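The seed shed at Edham

The road into Edham drops off the plateau at Rankin and follows the river for 20 kilometres, past dairy flats and a timber mill that shut before most of the current residents arrived. The town has a pub, a hall, a primary school and a fuel bowser that takes cards only. It also has a corrugated iron shed behind the old produce store, where locals bring their spare seed at the end of each season and take home someone else's.

Heather Cairns started the exchange from her laundry. She had moved up from the coast with her husband, Murdo, and planted the tomatoes she had always grown. The frost took them in the first week of autumn. A neighbour gave her a jar of seed from a small red variety that had been in the valley longer than he had, and the following year she picked fruit until Easter.

"I'd been buying seedlings from Bostard like everyone else," she says. "They're raised for Bostard, and Bostard is 600 metres lower than we are."

The shed now holds jars of beans, peas, pumpkin, silverbeet, parsnip and a broad bean that nobody has managed to identify. Each jar carries the grower's name, the paddock or street it came from and the year it was saved. Parsnip goes out after one season. Tomato stays for four or five, and the Cairnses have had pumpkin come up well after 8 years in the dark.

Membership stands at 45 households, which in a district this size takes in most of the people with a vegetable patch. There is no fee. Members are asked to return twice the seed they took, though a wet summer can make that impossible and no one is chased for it.

Saving seed is slow work, and some of it is dull. Beans are easy – leave the pods on the plant until they rattle, then shell them in front of the television. Pumpkins are harder, because the varieties cross. Growers at the Pangate end of the valley have agreed to keep to one grey-skinned type, and anyone who wants to try something else is expected to pollinate by hand and tape the flowers shut.

Brassicas cause the most arguments. A cabbage has to stand through winter and flower in its second spring, which ties up a bed for well over a year, and it will cross with any kale or broccoli flowering nearby. Murdo has given over a strip beside the tractor shed to cabbages and netted the lot against white butterfly. Last season possums got under the net and he lost half.

"You do need a few plants going at once or the line gets weak," he says. "So you can't just keep the best one and eat the others. People don't like hearing that."

Eggplant has been the other disappointment. The valley gets enough heat in January, but the nights are cold and the fruit rarely ripens far enough to give good seed. Heather has had one decent crop, under glass. 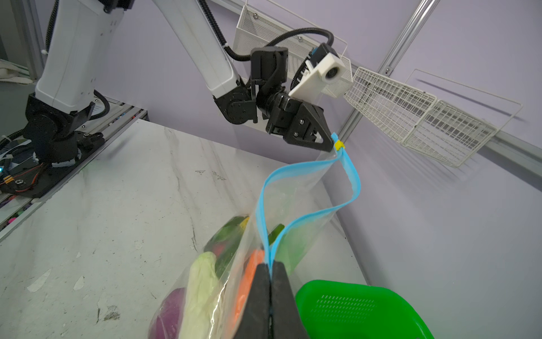

Garden favourites in toy form: eggplant, cabbage or lettuce, and a carrot-like toy in a clear zip bag.

The primary school has a bed of its own beside the bike rack. The older children sow carrots and peas in spring and leave a row of each to flower. The carrots grow taller than the preps and fill up with hoverflies, and the seed heads are rubbed through a kitchen sieve the next summer.

The exchange opens to visitors on May 2, 2026, with tables in the hall from nine and soup at midday. Garlic and broad beans will be on offer for planting straight away. Gardeners from outside the valley are welcome to take seed, but Heather suggests they ask how high it was grown before filling their pockets.

The shed then closes through June while the jars are checked and the old stock is tested on damp paper towel in the Cairnses' kitchen.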